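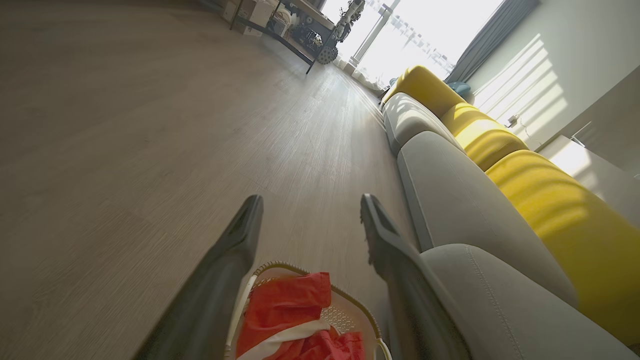

Red stuff in the basket, couch on the right. Start on the floor.

Living room laundry, the quick way

Got a basket of clothes and no time? Do it in the living room. Better light than the laundry closet and the couch gives you somewhere to put the piles.

What you need: basket with a handle, clear stretch of floor, couch. Vacuum first if there's a dog in the house.

1. Basket on the floor, close to the couch. Not on the cushions, it tips.

2. Reds first. Pull out anything bright that's never been washed and keep it seperate. Red with white trim is the risky kind, the white goes pink. Cold water, on its own, turn it inside out. Check the label before you do anything hot.

3. Pockets. Every one. Tissues are the worst.

4. Three piles: lights, darks, towels. Lights at the window end so you can spot stains. Treat those now, leave them 7 minutes, then wash.

5. Don't stuff the machine. Leave a hand's width at the top.

When it's dry, same spot. Dump one load at a time on the seat, fold the big things first, stack along the couch. Socks last. Put the folded piles back in the basket heaviest at the bottom and carry it thru in one trip.

Spin speed: I use 800 for shirts, less creasing. Towels can take more.

Märta Holmgren asked in June about wool. Separate wash, dry it flat on a towel, never in the heap. Will do a proper page on that when I get a minute.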